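Reading time: 6 min

26 May 2019, Sunday

Came in with coffee and the Wiron question still stuck in my head: can a machine tidy a desk yet? Not a whole house, just a desk (I'd be thrilled with a desk!). My own answer before starting was "sort of, if you like waiting."

Chore for today is books. Lift one off a pile, carry it, put it into a file holder standing up. A kid does this while talking about something else. For a machine it's a mess of small decisions, and the first one is where to put the fingers.
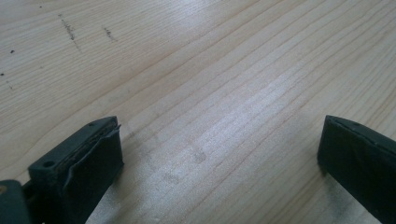
I went back through the January notes over lunch and we were way too cheerful. We wrote "pads good for 1000 grasps" and underlined it. I'd cross that out now. Pads are a consumable, like sandpaper, and we should budget for them that way. Batel sells a sheet that might do, 66 a roll, and I want to try it before we glue up another set of the old stuff.

Other thing from January I still agree with: two hands beat one for anything heavy and slippery. A one-handed pinch on a fat hardcover wants to pivot, and then you're chasing it.
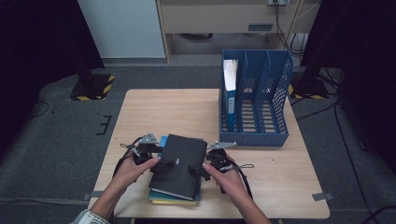

BOOKS / TWO HANDS

Squeeze from both sides, lift a little, then think. That pause matters and I'd like the Navickas planner to have one. Right now it grabs and goes, like someone late for a bus.
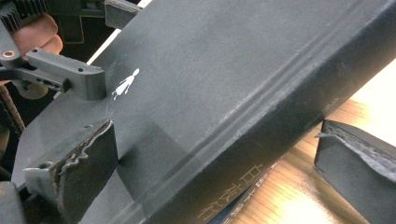
Weight I can deal with. Covers bother me more, and I keep changing my mind about how much squeeze is polite. Too little and the book slides, too much and you mark it. The matte black one already has faint pale scratches, so it's a fine one to practice on, but I wouldn't hand the machine a library book yet. The rounded spine is its own headache: flat pad, curved surface, not much touching.

Wumard says their arm clears 900 items a shift. Boxes, I bet! Show me paperbacks.

To do:
- order Batel sheet
- redo pads, both fingers
- ask Wiron if "tidy" includes loose paper (please no)
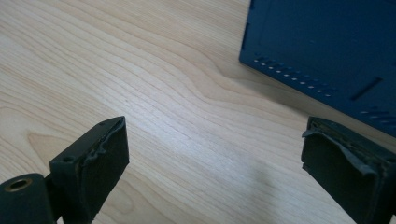
Both fingers open over bare table, box at upper right.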